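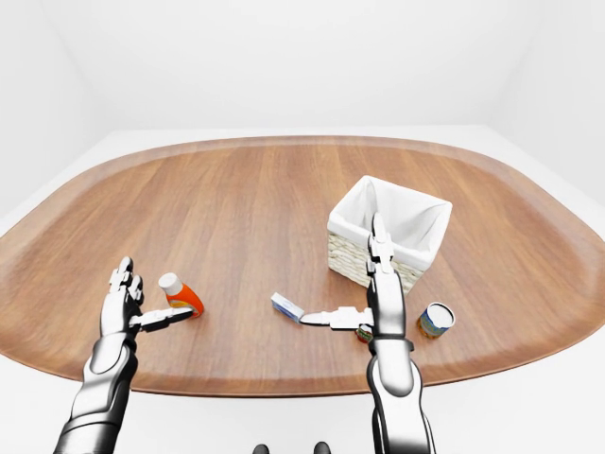
Orange bottle with white cap on a wooden table, rendered.

Subject: Re: [curnden-recycling] Glass from the Ridach depot, new sorting rule

Dear list,

thank you for the detailed message. I have read it two times and I would like to answer point by point, as I work on the receiving side in Batbridge and I see the loads when they are tipped.

On 2023-01-17 the Ridach depot wrote:
> From next month Ruchti will refuse every glass load in which
> they find more than a small amount of ceramics. Last year we
> sent 34 loads and two were sent back, so we did not expect this.
> We have three questions. 1. Is the rule the same for mixed
> and for clear glass? 2. Who pays for the transport when a load
> is refused? 3. Can we keep the container at the school car park,
> where most of the cups and plates seem to come from?
> We would be glad to hear how the other depots do it.

1. Mixed and clear glass

The limit is the same for both, but the check is different. For clear glass they take the sample from the lorry before it is tipped. For mixed glass they tip first and look afterwards, and then it is much more work to load it again. If you have a doubtful load of mixed glass, please telephone before the driver leaves. I have done this several times and they were always polite.

Oven dishes are also a problem, and people do not know it. They look like glass but they melt at another temperature. On our containers we now have a label with the words "no cups, no plates, no oven dishes", in letters big enough to read from a car.

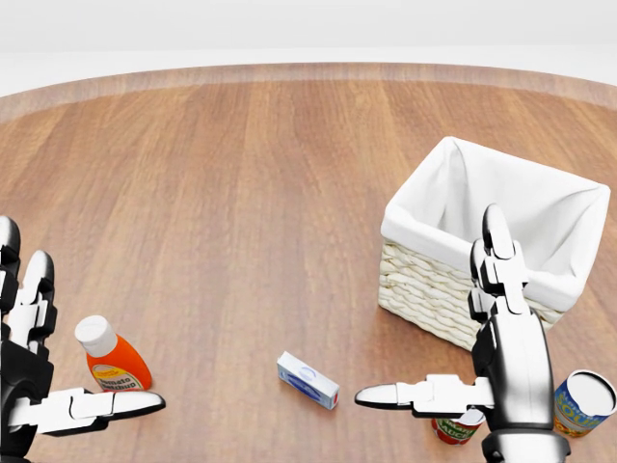

2. Transport of refused loads

In our contract the sender pays both ways. We had one such case in June, and the invoice was 848 pounds, with the waiting time of the driver included. I asked if the waiting time could be taken off and the answer was no. Please look in your own contract under "return of material", as the older ones of Curnden have a different text, and it may be that you pay only one way.

It is also worth asking for the photographs. They must send them within 14 days if you ask in writing. In our case the photographs showed clearly a broken toilet bowl, so I did not continue the discussion.

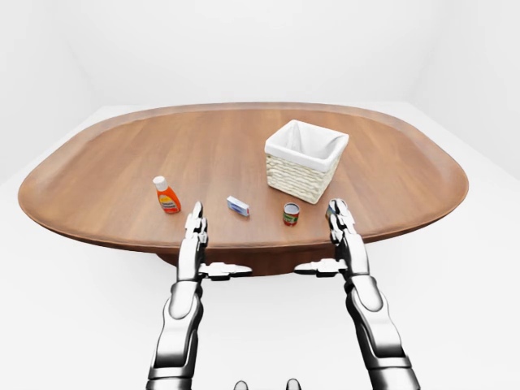
I should add that a refused load is not always lost. Our neighbours brought one to the aggregate works, where ceramics are accepted, and they paid a low gate fee. The price of the glass is gone, of course, but it was cheaper than picking it by hand. 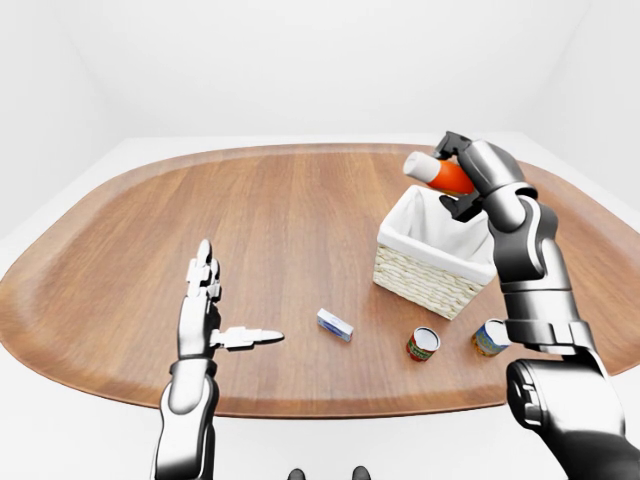

3. The container at the car park

I would keep it, but change the lid. We replaced the wide opening with round holes of roughly 20 centimetres, and after this the plates stopped almost completely. Cups still go through. The lids can be ordered separately and two persons can fit them in one morning.

If somebody has already the new acceptance sheet as a file, I would be thankful for a copy. Mine is a fax and the table on the second page cannot be read.

With kind regards,
Glass and paper intake, Batbridge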